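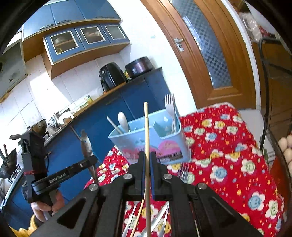

The track season of Wostden Athletics Club opens in April, and this year our middle-distance group goes to it with a changed plan for the 800 meters. Coach Kourosh Asadi presented the plan to us at the end of the cross-country season, and I was asked to write it down for the newsletter, so that the members who missed the meeting can also know it. The main idea is to keep the kinds of training separate for longer than before. I think of the light blue cutlery caddy on the table, with the pale spoon in the left compartment and the fork in the right one. Each has its own place, and you take out what you need for the meal. In past years we mixed everything. On the same evening we would do long repetitions, then hills, then a few fast sprints, and we went home very tired without knowing what we had trained.

Under the new plan there are three kinds of session. The first is the steady run, which everyone knows from the winter. It stays in the forest behind the Ada track, on the same loop, and the pace should allow you to speak in full sentences. The second is what Kourosh calls rhythm work. These are repetitions on the track at the pace you want to race, with enough rest that the last repetition looks the same as the first. The third is speed, and it is short. You run fast for 10 seconds or less, you walk back, and you do it again only when you feel ready. Many of our runners have never trained in this way. We come from the longer distances, and for us it is strange to stand and wait.

The waiting is the part where I had the most difficulty. In the first speed session I started to jog between the runs, as I always do, and Kourosh called to me across the track to walk. I walked. After a while I noticed that Aatos Honkanen, who has raced on the track much longer than I have, was walking even more slowly than the coach had asked. He had put on his jacket between the runs and was looking at the trees. Then he took off the jacket and ran the next one so fast that I lost contact with him in the first few steps.

About the race itself, there was a long discussion at the meeting. The 800 is 2 laps, and it looks simple on paper. You start in your own lane, you run the first bend in it, and after the bend you may move to the inside. Here our runners lose a lot. Last summer at the Rezaei Cup I watched from the fence, and almost all of our people cut in immediately after the line, as if somebody was pulling them with a rope. It is allowed, but it makes the way longer and it brings you into the crowd. The better choice is to look at a point far down the back straight, near the beginning of the next bend, and to run there in one straight line. You arrive at the inside slowly, and you have time to see who is beside you. We will practice this at Ada with everybody starting from the lanes, including the runners who think they know it already.

Then there is the first lap. Corentin Baudry ran his fastest time last season in a race where he was almost last at the bell. He says it was not a tactic. The others started too fast, and he could not go with them. He passed most of them on the second back straight and in the final bend, and at the finish he was so surprised that he forgot to stop his watch. Kourosh used this race for a large part of his talk. He does not want us all to run from the back, and he said this several times. He wants each runner to know what the first lap should feel like, and to keep that feeling also when the group goes away in front. In most races at our level the second lap is slower than the first, and this is normal. The question is how much slower. A runner who loses a little in the third quarter of the race can still finish well, while a runner who loses much there usually has nothing left for the last bend.

For this reason the rhythm work is done without watches in the first weeks. Kourosh will take the times and will tell them to us when the session is finished. Some of the members did not like it, and I understand them, I also look at my watch too often. Parvaneh Soltani offered to collect all the watches in her bag, and I am not certain that she was joking. Please leave yours at home or in the changing room.

Parvaneh will be the one to follow this season, in my opinion. She came to us from a handball team and had never worn spikes before last summer. In the winter she ran cross country and complained about the mud in every race, and still she was in the scoring team each time. What she has is a very strong last straight. What she needs is to be closer to the leaders when this straight begins. In training she now runs in the middle of the group, with people on both sides, which she did not like at the beginning. In handball, she told me, you are permitted to push back. 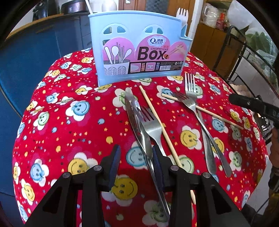 Do I have to buy spikes to join the track sessions?

Normal running shoes are enough for all the steady runs and for the first weeks on the track. If you later decide to race, it is useful to have spikes, and Aatos keeps a box of used pairs in the club room that you may borrow for trying. Wear them at first only for the short fast runs, and put your usual shoes on again afterward. The calves need time to become accustomed to them, and most of the small injuries we had last spring came from members who wore new spikes for a full session.

Speaking of injuries, the physiotherapy practice Fisico will again receive our members in the early evening during the season. You make the appointment yourself and say that you are from the club. Please do not wait until the week of a race. Corentin ran with a painful foot for most of last May, and when he at last went there, he was told to rest for the exact period in which the best races took place. He asked me to write this here as a warning.

The meeting also dealt with the warm-up, which had become too long. Some of us were arriving at the start line already tired, after so much jogging and so many drills. From now on the group does one common warm-up: easy running, a few drills on the grass, and some short strides in the shoes you will race in. The last stride should be at the pace of the race, so the body is not surprised by the start. After this you keep warm and stay quiet. In April it can be very cold at Ada in the evening, with the wind coming over the open side, so bring long trousers that you can take off without removing your shoes. I mention it as I have seen members hopping on one leg beside the start while the starter was calling their names.

Juniors who want to try the 800 are welcome in the group, with one condition. They do the speed and the rhythm work with us, but the number of repetitions is decided by Kourosh for each of them, and the parents are asked not to negotiate about it. A young runner who goes home wanting to do one more is exactly what he hopes for. The juniors will race first at the club evening, in small fields, where there is enough space to make mistakes with the lanes.

The club evening itself will be held at Ada as usual. It is open to all members, also to those who have never run on a track. We will put the runners together by expected time, so write on the list in the club room what you think you can run. If you have no idea, write a question mark and Kourosh will find a place for you. Men and women run together where the times are close. There will be an official start with the gun, and one false start will be forgiven, which the rules at the bigger meets do not permit.

After the club evening, those who wish can enter the Rezaei Cup. The entries go through Aatos and you must give him your name before the list is closed, also when you are still unsure. It is easier for him to cross out a name than to add one. We plan to travel together, and Parvaneh has two free seats in her car for runners who do not mind loud music. Last year we stood at the wrong end of the stadium for the whole first part of the program and did not hear the calls, and one of our relay runners came to his place with his shoes in his hand. This time we will meet under the scoreboard.

The session plan hangs on the board beside the door of the club room, and Corentin has placed a copy in the members' area of the website. If you find a difference between them, the one on the board is correct. For the next evening at Ada bring your running shoes, the long trousers and something to drink. The gate on the parking side is locked during the repair of the fence, so please come in by the small path along the long jump pit.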